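Post-Incident Walkthrough Checklist: Hand-Held Gripper Stations
Site: Prunska
Kit: Rirka hand-held grippers, paired, with head rig
Filed under: Postix ticket 1378
Date of walkthrough: 11 May 2020
Result: Pass with remarks (see items 4, 7 and 9, which did not enjoy themselves)

Background, for those who skipped the ticket

Episode 323 was a cloth-wiping run. Part way through, the operator stepped back, a heel met a cable, and the left gripper lost its connection with the jaws shut on the cloth. The logger recorded a gripper that was perfectly still and in excellent health. It went on doing so for the next 2 episodes, which were also filed as good. No one was hurt. The cloth was freed with a screwdriver and some language.

The checklist in use at the time had one line about cables. It read "Cables OK?" and had been ticked every day since September.

Part A. Before picking anything up

1. Floor around the station walked in both directions, backward included. PASS
Comment: Walking backward felt silly. It is also what operators do all day.

2. Both gripper cables plugged in and latched, checked by hand. PASS
Comment: Looking at a connector from standing height is a hobby and doesn't count as a check.

3. Cable slack kept to one side of the operator, with nothing crossing behind the heels. PASS
Comment: Right side was chosen. The operator may choose left, but has to choose.

4. No loose cable on the floor within one step of the operator's feet. REMARK
Comment: Black cables run down from both grippers and off across the tile to the right, as they should under item 3. There is also a white one curled on the floor over to the left, which belongs to no part of item 3. Move it or tape it. The cloth was in the right gripper for this run and the jaws let go of it on request, three tries out of three.

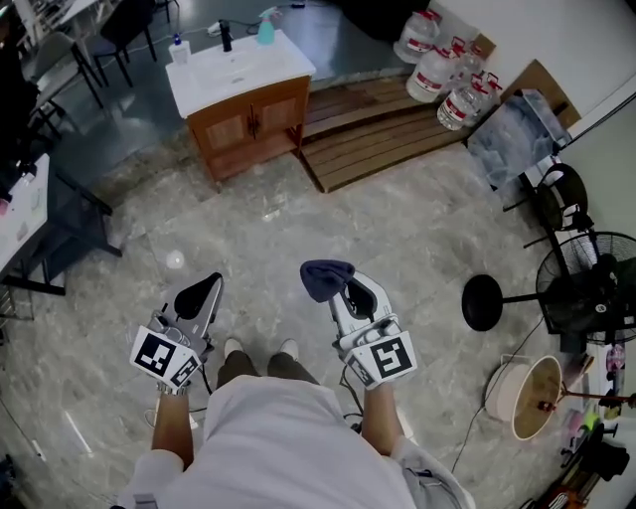

5. Shoes closed and flat. PASS
Comment: Sandals were the subject of a previous ticket. We will not be reopening it.

Part B. Grippers

6. Jaws open and close fully with no cloth in them. PASS
Comment: Left jaw makes a small click near the end of its travel. It made the same click before the incident, so it has an alibi.

7. Finger pads firmly seated, edges not lifting. REMARK
Comment: One pad on the left unit could be rocked with a thumb. Pressed back and held. Replace at next service, and please don't let "next service" turn into a place where we keep things.

8. Marker cubes tight on their mounts, printed faces clean. PASS
Comment: Wipe with a dry cloth only. Whoever used the spray last time owes the cube an apology.

9. Logger raises an alarm when a gripper goes quiet. REMARK
Comment: This is the one that matters. We pulled the left connector on purpose and waited. The alarm came, but only as a line of gray text at the bottom of a window that was behind another window. The Sakamoto plug-in can make a noise. It has been told to make a noise. Retest before anyone calls this closed.

Part C. People

10. Operator knows the stop word and will say it out loud. PASS
Comment: Muttering was tested and found not to carry.

11. Anyone else in the room knows a run is on. PASS
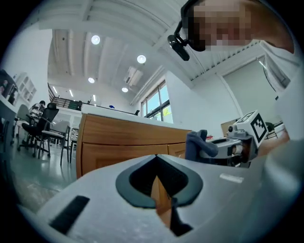 The stop procedure in the old manual assumed the operator would notice trouble first, and item 11 exists because in episode 323 that didn't happen. An operator leaning over the work with a head rig on is thinking about jaws and a countertop, and has very little attention left for their own feet. Other people are no help by default either: the colleague in the striped shirt is at the desk facing the other way, getting on with the day, and can't be expected to spot a snagged cable by instinct. So the spotter has to be asked, has to say yes, and has to face the operator until the run ends. If there's no spotter, keep both feet planted and stop before stepping back.

12. Spare cable and small screwdriver at the station. FAIL, then PASS
Comment: The screwdriver was missing. It was on another bench being used to stir coffee. Returned, washed, labeled.

Actions

Tape or remove the white cable at the left of the station. Before next run.
Replace left finger pad. Next service.
Audible alarm on lost connection, retest with connector pulled. Before next run.
Mark episode 323 and the 2 after it as bad data.
Delete "Cables OK?" from the old form and from our hearts.

Ticket stays open until item 9 has been heard from across the room.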